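To: Callum Parsons, Rowbotham Fund
From: Dean Ellwood, Titstead Visitor Walks
Aug 5, 2024

**Period covered:** June to date

The self-guided route through the old market quarter is open in draft form. It starts at Enlow station, follows the canal as far as Hadis Street and ends at the covered market. Walking time is two hours with stops.

**Work done**

- Text written for 7 of the stops. The chapel text is with the parish for checking.
- 300 folding maps printed and 200 handed out, most of them at the station kiosk.
- Two guided trial walks held on Saturday mornings. Walkers asked for more benches and a clearer turn at the lock.

**Money**

Printing came in under budget. Translation of the map into Spanish has not been invoiced yet, so that line is still open. We would like to move the printing balance to signs at the lock, if you agree.

**Delays**

The bakery on Hadis Street changed hands and the new owners have not decided on opening hours. The map lists it without times for now.

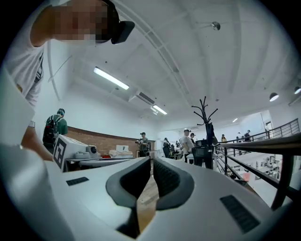 The audio version is behind the printed one. Three stops still need a second reading, and the market stop has too much traffic noise to use. We plan to redo it early in the morning before the stalls set up.

Please confirm the change to the printing line before we order the signs.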